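Can a robot arrange flowers?

Picking up a flower is easy for you. For a robot arm, it's a whole adventure! At Matubbar, our shared workshop, we have two arms bolted together from kits, and Habibur Kodikara has been teaching them to handle fake flowers. Cloth leaves, plastic stems, no watering.
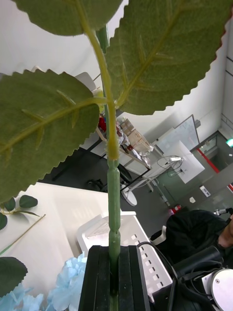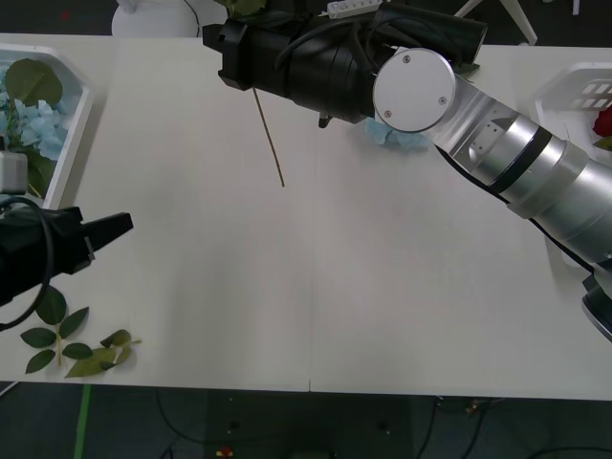
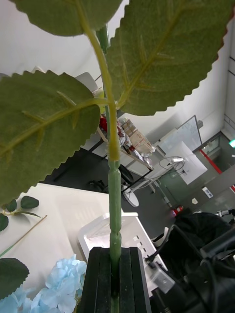

So how does a robot hold a stem without squashing it? Try this. Pinch a pencil between your thumb and one finger. Your skin has tiny ridges that help you grip, and your brain feels when the pencil starts to slip. Our grippers have two fingers with grooves on them, but they can't feel a thing — all they know is how far they have closed. We number that from 0 to 100. At 100 the fingers are shut tight. For a rose stem we stop at 70.

Leaves are the tricky part. They flop in front of the camera and hide whatever is behind them! That's why we use more than one camera. When one view is full of leaf, another can still show where the stem is.

The program that runs it all is called Gomia. On May 14, 2021, it had 19 different moves saved, from "open" to "turn slowly."

Want to try it at home? Tape two craft sticks to a clothespin to make long fingers. Now move a paper flower into a cup — and keep one eye closed. It's harder than it sounds!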